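Ciltgate House Residents' Services
Bathroom Refurbishment Programme: Frequently Asked Questions

Which homes are included in the programme?
The programme covers 311 homes across the Ciltgate estate. Of these, 148 are in the two blocks facing Sorano Road and will be refurbished first. If your home was given a new bathroom under an earlier scheme, it will be inspected before a decision is made. Leaseholders are not included, although they may ask for a quotation for the same work.

When will my bathroom be done?
Work begins in November. You will receive a letter with a proposed start date at least four weeks in advance. If the date does not suit you, please tell the Resident Liaison Officer, Eirini Alexiou, within 7 days of the date on the letter. One change of date is allowed without giving a reason. Further changes may mean that your home is moved to the end of the programme.

How long does the work take?
Most bathrooms are completed in eight working days. Homes where the floor has to be replaced will need longer, and the surveyor will tell you at the first visit if this applies to you. Contractors work between 8.30 am and 4.30 pm, Monday to Friday.

Will I be without a toilet?
The toilet will be reconnected at the end of each working day. There will be one day, usually the second, when it cannot be used between 9 am and 3 pm. Facilities in the community room on the ground floor of Sowa Court are open to residents during those hours. Residents who cannot use these facilities for health reasons should contact us before work starts so that another arrangement can be made.

What choices do I have?
You may choose the wall tiles, the flooring, the taps and the type of toilet seat and lid. Samples are on display in the estate office every Wednesday from 2 pm to 6 pm. Your choices must be returned on the form sent with your letter. If no form is received, the standard white tiles and grey flooring will be fitted. Choices cannot be changed once materials have been ordered.

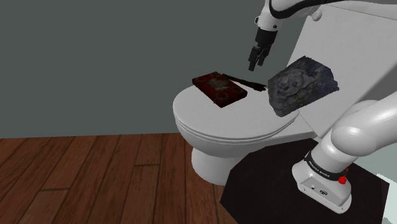
Can I have a shower instead of a bath?
Yes, where the layout of the room allows it. A level-access shower will be fitted if an occupational therapist has recommended one. Please send us a copy of the recommendation before your survey. In all other cases the request will be considered by the Project Manager, Markos Karagiannis, who will reply in writing.

What do I need to do before work starts?
Please remove all personal belongings from the bathroom, including cabinets, mirrors and shelves that you have put up yourself. The hallway must also be clear. The contractor, Pludis, will lay dust sheets from the front door to the bathroom, but cannot move furniture. Residents who need help with lifting may ask for it when the survey is carried out.

Do I have to be at home?
An adult must be present on the first morning and on the last afternoon. On other days you may leave a key with the estate office, where it will be signed in and out. Contractors will not enter a home where only children under 16 are present.

Will my rent go up?
No. The work is paid for from the planned maintenance budget and has no effect on your rent or service charge.

Can I claim for redecorating?
A payment of up to £200 is available where decoration outside the bathroom has been damaged by the work. Claims must be made within one month of completion and should include photographs. Painting inside the bathroom is part of the contract and will be done for you.

What if I am not satisfied with the work?
Please speak first to the site supervisor, Assunta Caruso, who will visit your home to look at the problem. If the matter is not settled, you may make a formal complaint in writing to the estate office. Complaints are acknowledged within three working days. All new fittings are guaranteed for two years, and faults during this time should be reported through the usual repairs line.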